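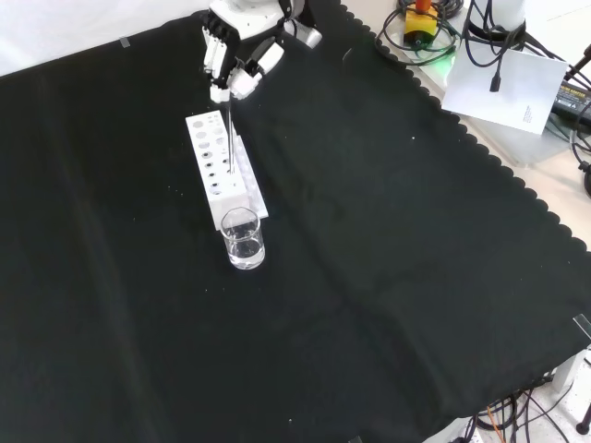 Cleaning glass pipettes after protein work: acid bath or detergent?

5 Oct 2020, posted by nuretow_bench

We run protein assays in a small teaching lab and reuse our glass volumetric pipettes. Since September the delivery on the 2 mL set has been reading low. I checked 19 of them by weighing water at room temperature, and most left droplets on the inner wall above the meniscus. Current routine is a tap water rinse, overnight soak in lab detergent, three rinses in deionized water, air dry tip up. Is it time to go back to an acid bath?

orakzai44
Droplets on the wall mean a film. Before changing the chemistry, check how long they sit between use and soak. Dried protein is much harder to remove than fresh. Ours go tip up into a cylinder of dilute detergent right at the bench.

Nulla
Acid bath. We used one for years and never had a drainage problem. Detergent leaves its own residue if the rinse is short, and three rinses is short.

orakzai44
Three is short, agreed. I don't agree on the acid. For protein, an alkaline detergent at 50 °C for an hour does the job, and the waste is easier to deal with. Don't leave volumetric glass in hot alkali overnight, it etches.

asance_qc
Two separate questions here. A film changes drainage, but so does technique. Are these marked TD or TC? If TD, let them drain by gravity, touch the tip to the wall, and leave the last bit in. Blowing out a TD pipette reads high, so that isn't your fault, but rushing the drain would read low.

nuretow_bench
All TD. Students do rush. I did the weighing myself though, with the full drain time, and used the density for the actual water temperature.

asance_qc
Then it's the film. Clean a few with each method and weigh again before you treat the whole set.

Nulla
Still say acid — but rinse more either way.

Recent threads
Storing pH electrodes between terms
Burette stopcock grease, which one
Balance drift near an air vent

Comments
glass_tare: Warm detergent fixed the same thing for us.
meniscus2: Check the tips for chips too. A chipped tip drains fast.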